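Notebook, returns bench 2, September

Carrying on from the last entry. The Bumedov cell has been running the sort-and-repack job alongside the manual line for 14 working days. Notes below are mostly on how the work at the bench has changed, with the mechanical items at the end.

Job as it stood before: returned toys and small goods come in by tote, the packer opens the carton, checks the item against the Bellell screen, decides on restock, refurbish or scrap, and repacks. One person did the whole cycle. Scanning, handling and decision were all in the same pair of hands, and the decision was mostly made while the hands were still busy.

Job as it stands now: the arm picks and places, the Bellell screen puts up its guess, and the packer confirms or overrides. The packer also clears faults, tops up inserts and pulls anything the arm has declined three times. Handling per item is down. Screen time per item is up. The two do not cancel out, as the screen part can't be done at the packer's own pace.

Observed at changeover, day shift to afternoon shift:

- Handover used to be a look at the totes. Now the incoming packer needs the list of overrides and the list of declined items. These are on different tabs. Two of the afternoon crew print them.
- Fault light is behind the packer's left shoulder when seated. Everyone has moved the stool. Stool is now in the marked walkway. Need to move the light, then the stool will move itself back.
- The stop button is reachable from standing and from the stool in its new place. Not reachable from the insert rack. Raised with maintenance, no answer yet.
- Breaks. On the manual line people stopped between items. With the cell running they wait for a fault, or ask the next bench to watch it. I have put in for a proper pause state that holds the queue without logging as downtime.

The downtime log needs a code of its own for that. At present anything over 17 seconds without a confirm goes down as "operator idle". The crew can see this on the wall screen and don't like it, with good reason. Most of what I checked was the packer reading the item notes, which is the job. Renamed it to "awaiting decision" on our side. The Hodžić report template still pulls the old label, so the weekly summary is wrong until they change the mapping.

Throughput for the record: best full shift so far is 185 items through the cell, one packer attending. I don't want that used as a target. It was a run of plain cartons with very few overrides, and the packer on it was also the one who trained on the cell longest.

Overrides. Three kinds, going by the notes field:

1. Screen says scrap, packer says restock. Mostly cartons with damaged print but sound contents. The screen weighs the carton too heavily. Threshold to be loosened.
2. Screen says restock, packer says refurbish. Missing parts, usually. The cell has no way to know a set is short if the missing bit is normally under the insert. This stays a human check. Asked for it to be written into the job description so it gets counted as work.
3. Arm declines, packer finds nothing wrong. Mostly light.

Light is the one we can fix at the bench. The overheads were set up for people, who lean or turn the item when there's a reflection. The arm looks from one or two set poses and takes what it gets. On a glossy surface that gives a hot spot in the same place for every pick until somebody moves the tote.

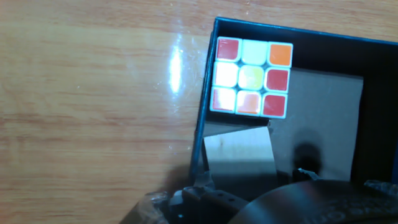
Colour check is where the lighting costs us most, and the puzzle cubes are the worst of the small goods for it. From the wrist view the cube is sitting in the black box with one face showing, and glare has bleached the left side of the bottom-left red sticker. The centre yellow is washed out pale as well, close enough to the two white or cream ones that I would not trust a fixed threshold to separate them. There's a bright patch on the varnished tabletop just left of the box, level with the upper two rows, so exposure is being pulled around by the table too. A packer reads that face correctly at a glance. The colour routine should be allowed to return "unsure" per sticker and not fail the whole item.

Things to try, in order of cost:

- Matte mat under the work area. We have offcuts from the packing bench. Cut one to fit and tape the edges flat.
- Diffuser on the overhead nearest the cell. Check with the packers first, as the last diffuser made the label print hard to read and was taken down within a shift.
- Exposure metering on the item region only. Zellden controller supports it, setting is under the camera profile, needs a restart to take.
- Second look from a different wrist angle before declining. Adds cycle time. Leave until the first three are done.

Loose packaging is also on the list. Inserts and flaps stand at all sorts of angles in an opened box and the cell treats them as obstacles, so approach slows right down. The packers now fold flaps back before the tote goes in. It works but it's an extra task that appeared without anyone agreeing to it. Either it goes into the standard cycle with time allowed, or the approach limits get reworked. I favour the second.

Training. The current sheet covers start, stop and fault clear. Nothing on how to disagree with the screen. New people accept the guess far more often than the experienced ones, and on category 2 items that means short sets going back on the shelf. Draft a half page on overrides, have the afternoon crew mark it up, and drop the section on menu layout, which is out of date anyway.

Rotation: bench crew asked for half shifts on the cell, half on the manual line. Reasons given were sore eyes and losing the feel for the goods. No objection from my end. It also keeps more than one person current on fault clearing.

Open items carried forward:
fault light relocation
stop button at insert rack
pause state and log code
Hodžić mapping
mat, then diffuser
override sheet, first draft

Gripper pads to be checked at next service. Spare set is in the drawer under the label printer, not in the parts cabinet where the sheet says.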